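Tasse Cusilia à figurine lapin : test d'usage

Temps de lecture : 2 min

La Cusilia est une tasse à poignée vendue par Stikudura, avec un lapin moulé dans le corps. Le modèle testé est le bleu-vert, acheté au tarif normal. La contenance utile mesurée à la balance est de 200 ml, niveau arrêté nettement sous le bord. C'est peu pour un thé long, suffisant pour un café allongé.
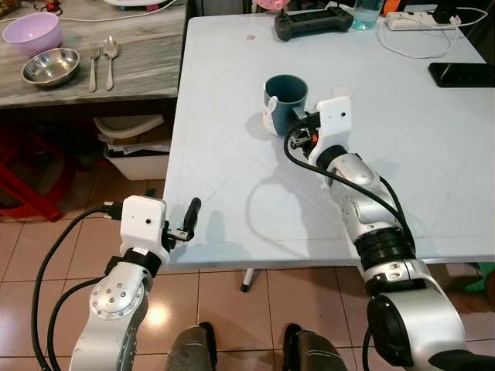
Le poids à vide est correct pour ce volume et l'assise est stable sur un plateau lisse. Le fond n'est pas émaillé au niveau du contact. Sur une table laquée, je conseille un dessous de verre : la céramique brute finit par laisser des traces mates, défaut déjà relevé sur la Valentini que j'utilise depuis des années.

La teinte change sensiblement selon l'éclairage. Elle tire vers le gris sous une lumière diffuse et devient plus bleue au voisinage d'une surface blanche. La fiche du vendeur ne montre qu'une seule nuance, la plus saturée.

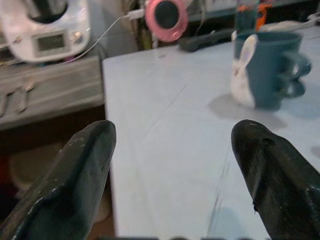

ERGONOMIE ET PRISE EN MAIN

L'anse est épaisse, en boucle. Deux doigts passent, le troisième reste dessous. Le lapin est placé à l'opposé, oreilles dressées, intérieur rose pâle. Pour un droitier, il se retrouve côté paume gauche dès que l'on tient la tasse à deux mains, et les oreilles gênent. Un gaucher le verra face à lui.

Le relief complique aussi le nettoyage. La jonction entre la figurine et le corps retient le marc. Une brosse étroite suffit, l'éponge non. Au lave-vaisselle, la position couchée est à éviter, les oreilles venant buter contre les picots du panier supérieur. Après 2 mois de cycles courts, aucun faïençage de l'émail, aucune perte de couleur sur le rose.

Au micro-ondes, 700 W pendant une minute : l'anse reste saisissable, le bord chauffe davantage. Je n'ai pas essayé de puissance supérieure.

Rangement : la tasse ne s'empile pas. Dans un placard partagé avec des bols, elle occupe la place de deux modèles droits. La suspendre à un crochet est possible, à condition de prévoir de l'espace du côté de la figurine.
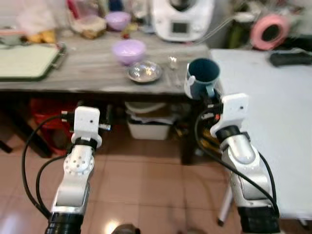
La tasse bleu-vert, tenue près de l'angle de la table grise, avec le bol lavande et le bol en inox.

Points positifs : émail régulier, bonne assise, anse large. Points négatifs : contenance réduite, recoin difficile à brosser, encombrement. Note : 13/20.

Cristian Marulanda

Commentaires

Seltthorpe
Même constat pour le marc. Un goupillon de biberon passe très bien entre le lapin et la paroi.

mireille_b
L'oreille gauche de la mienne s'est ébréchée en septembre contre le robinet. Existe-t-il une version sans figurine ?

Cristian Marulanda
@mireille_b Pas à ma connaissance dans cette série.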